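**PRESS RELEASE**

**For release in April**

# Trutorska opens textile repair and reuse service in Flendon, with collection points in 13 neighborhoods

*Residents can bring worn clothes, bed linen and household cloth for repair, for exchange or for recycling, without charge for the first item*

FLENDON -- Trutorska, the textile reuse company, announces the opening of its new repair and reuse service for the residents of Flendon and the nearby town of Kokine. The service starts in April. It will accept clothes, sheets, towels, curtains and other household cloth, and it will return to use as much of it as possible, in the same town where it was collected.

The opening follows a test period that was held over the winter in one part of Flendon. During this period 229 households took part. They brought in clothes with missing buttons and broken zippers, sheets with torn corners, children's coats that were too small, and many table linens which had been kept in closets for years. The company used the test period to decide the prices, the opening hours and the kinds of repair which will be offered from the start.

"We asked the households what stopped them from repairing their things before," the company said in a statement. "Most of them answered that they did not know where to go, or that they were afraid the repair would cost more than a new item. These two answers have shaped the whole service. The price list is short, it is printed on one page, and it hangs at every collection point."

## How the service works

A resident brings the items, clean and dry, to one of the 13 collection points. Each item receives a paper tag with a number. The resident keeps the other half of the tag and marks on a form what should happen with the item: repair and return, exchange, or give away.

Items for repair go to the workroom in Flendon, where the sewing staff look at the damage and choose the method. Small repairs, such as a button, a short seam or a simple hem, are done within one week. Larger work, such as a new lining or a new zipper in a winter coat, can take three weeks. When the work will cost more than the price on the list, the resident receives a telephone call before anything is done. If the resident does not agree, the item is returned as it was.

Items for exchange are washed again, ironed and placed in the exchange room beside the workroom. For every item that is accepted, the resident receives one exchange point, and with this point can take another item of the same group. There are four groups: children's clothes, adult clothes, coats and shoes, and household cloth. Points stay valid for one year and can be passed to a family member.

Items that cannot be worn or repaired will be sorted by fiber. Cotton and linen pieces will be cut into cleaning cloths and sold in bundles to workshops and garages in the region. Wool goes to Owino, the felt maker, which will use it in floor pads and insulation sheets. Mixed fabrics are more difficult, and the company says openly that a part of them will still go to waste in the first year.

## Cooperation with Owino

The agreement with Owino was signed for two years. Under this agreement, Owino takes all sorted wool from the Flendon workroom, and in return it supplies the felt for the repair of hats, slippers and bags. Owino will also lend the workroom one cutting machine for the first season.

"Wool is a material which can be used a second and a third time, but it must be well sorted," Owino said. "Even a small quantity of other fiber makes the felt weak. With the new sorting rules we expect a cleaner material, and we will inform the workroom each month about the quality of what we receive."

The two companies worked together before, on a smaller scale, when Owino bought wool blankets from a collection in Kokine. The result of that collection was good enough to continue, although the transport was too expensive for such a small load. From now on the wool will be stored in Flendon until there is enough for a full delivery.

## Evening courses from the first month

Together with the service, Trutorska will begin a program of evening courses in basic repair. The courses are held in the room above the exchange room, starting at 6:30 in the evening, and each course has four meetings. There are 20 places in each group. The first course covers hand sewing, buttons and hems. The second one is about darning of knitted clothes, and the third one introduces the sewing machine. 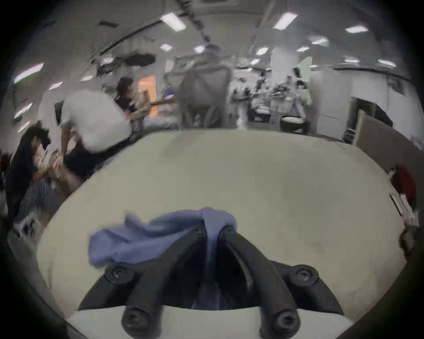
*Blue cloth on an off-white table.*

Beginners are welcome to all courses except the third, where it is necessary to know the basic stitches. Needles, thread and practice fabric are included in the price. Participants are kindly asked to bring one piece of their own clothing which needs repair, and to wash it before the first meeting. Young people from the age of 12 can attend with an adult, who pays the full price, while the young person pays half.

A separate daytime course for residents of Kokine is planned for the autumn. The place is not yet confirmed. The company is in talks about two rooms, one near the bus station and one in the former post office, and will publish the decision during the summer.

## What can be brought, and what cannot

The collection points accept clothes of all sizes, sheets, pillowcases, blankets, towels, tablecloths, curtains, scarves and bags made from fabric. Shoes are accepted only in pairs and only for exchange. Leather jackets are accepted for small repairs, but not for a change of lining.

The following items cannot be accepted: mattresses, pillows and quilts with feather filling, carpets, underwear that has been worn, work clothes with oil or paint, and any cloth with mold. Electric blankets should be taken to the electrical waste point at the municipal yard.

To keep the waiting time short, each household may bring no more than 10 items in one visit. Larger quantities -- for example after a move or when an apartment is being emptied -- can be arranged by telephone, and a van can be ordered for a small fee.

## Prices

The first repair for each household is free when it is on the list of small repairs. After this, a button costs one dollar, a hem costs six dollars, and a new zipper in trousers costs nine dollars with the zipper included. Holders of a Flendon senior card or student card pay half price for all small repairs. Exchange and giving away are always without charge.

The evening course costs 48 dollars for four meetings. Payment is possible in cash or by card at the exchange room, and the place in the group is reserved after the payment has been received.

## Plans for the first year

Trutorska expects to complete 300 repairs each month by the end of the year. If this goal is reached, the company will hire two more persons for the workroom and extend the opening hours to the early evening. A short report with the number of repairs, the weight of the collected cloth and the share that went to waste will be published every three months and will be available on paper at all collection points.

The company also invites schools, sports clubs and small hotels in the area to contact the workroom. Hotels in particular often replace sheets and towels which are still strong, and these can serve for many years as practice fabric, as cleaning cloths or, after a small repair, as bed linen in another home.

## Opening hours

The exchange room and the workroom counter are open on all working days from 10 in the morning until 5 in the afternoon. The collection points follow the hours of the shops and libraries where they are located. A map with all addresses can be picked up at the counter, and it will also be delivered with the municipal newsletter.

## About Trutorska

Trutorska collects, repairs and sorts used textiles. The company began as a small alteration shop in Flendon and later added the collection of household cloth. It works with local sewing staff and sells its cleaning cloths under its own name.

## About Owino

Owino produces felt from new and recovered wool for floors, walls and small household goods.

## Press contact

Trutorska, Press Office, Flendon. Questions from journalists are answered on working days between 9 and 12 in the morning. Visits to the workroom are possible, and we ask to arrange them two days in advance. The price list and the program of the courses can be sent on request.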